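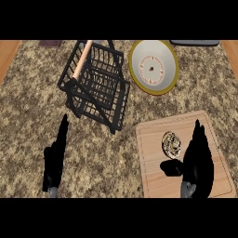
Why does the wolf always lose, a reader of the first edition asked us, when in my grandmother's stories he got away half the time?

Chapter 2
The Short Tale and Its Lesson

The reader has a point. Many people expect a short tale to reward the good and punish the bad, because the tales they met in school did so. Tales told at home were often less tidy. In this chapter we look at how a short tale is built, where its lesson comes from, and what changes when a teller leaves the lesson out.

We begin with a tale from the town of Jitach. It runs to 357 words in the oldest printed copy. The version below is shorter.

The Two Wells of Jitach

There were two wells in Jitach. One was deep and the water was sweet. The other was shallow and the water tasted of iron. A rich merchant owned the sweet well and kept a lock on it. The iron well belonged to everyone.

One summer there was no rain. A shepherd came down from the hills with his flock and asked the merchant for water. The merchant named a price. The shepherd could not pay it, so he took his sheep to the iron well and stayed there three days. In return he cleaned the stones and dug out the mud at the bottom. When he left, the well was deeper than before.

In the second month the sweet well went dry. The merchant took a bucket and walked to the other side of town. He stood in line with his neighbors. When his turn came, he drank, and he said that the water was not so bad.

Reading the Tale

Notice that the teller never says the merchant was greedy. We know it from the lock and from the price. We also never hear that the shepherd was kind. We are told what he did for three days, and that is enough. A tale this short has little room for feelings, so actions have to carry them.

Now look at the ending. In the Savari version a last line is added: "He who locks his well will drink from another's." In the Musetti version the shepherd comes back the next year and the merchant gives him water for nothing. These endings ask different things of the listener. The first gives a rule to remember. The second shows a man who has changed. The Jitach ending does neither, and listeners have to decide for themselves what the merchant has learned.

Terms Used in This Chapter

Teller: the voice that gives us the tale. The teller may or may not be the writer.

Turn: the point at which things begin to go the other way. In the tale above, it comes when the sweet well goes dry.

Stated lesson: a lesson put into words, usually in the last line.

Carried lesson: a lesson the listener draws from the events.

The next section compares the tale with a longer one from Usman, in which a servant finds a ring in a fish and must choose whether to return it. The full text is on page 391. Read it once without stopping before you go on.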